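Bin picking in our shared workshop at Bromside, a thread. I will add to it when I have time.

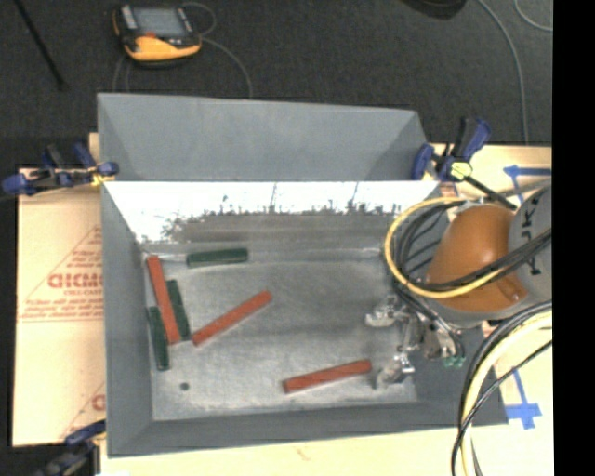
2/ The goal is simple to say. The arm must take every block out of the metal bin, one after another, and I must not help it with my hand.

3/ The middle of the bin is easy. The walls are the problem. When a block lies close to the slope, the fingers want to go where the metal already is.

4/ So I made the approach angle depend on the distance to the wall. Perla Esquivel gave me this idea during lunch and I was a little jealous of it.

5/ Yesterday evening: 101 tries, 85 good picks. Most of the bad ones were blocks lying side by side.

6/ Shiny metal is also not nice for the vision. I turned one lamp to the ceiling and it became better, but I am not yet satisfied.

7/ Amanuel asked how fast it is. Slow! I keep the speed at 20 percent until I trust my own code.

8/ Next I want to try a small push before the grasp, to separate the neighbors. If you have done this at home, please write me which push length you used.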